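Week 2: Why stone worktops stain (and what to do about it)
Notes for the evening course, Mon 22 October

I'll start with marble, as it's the one you all ask me about.

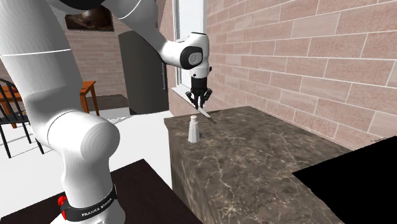 Inese Kalniņš wrote to me after week 1 to ask whether sealing makes it safe from lemon juice. Sadly no! A sealer slows down oil and wine soaking in, but acid eats the surface itself and leaves a dull patch - we call that etching.

So, two words to keep apart: a stain is something in the stone, an etch is a bit of stone gone. Stains can often be drawn out with a poultice (baking soda and water, thick as yoghurt, left overnight under cling film). Etches need polishing, and I'd get someone in for a big one.

Granite is far more forgiving, though I still wouldn't leave beetroot on it.

For next time, read pages 11 to 63 and bring a scrap of any stone you have at home.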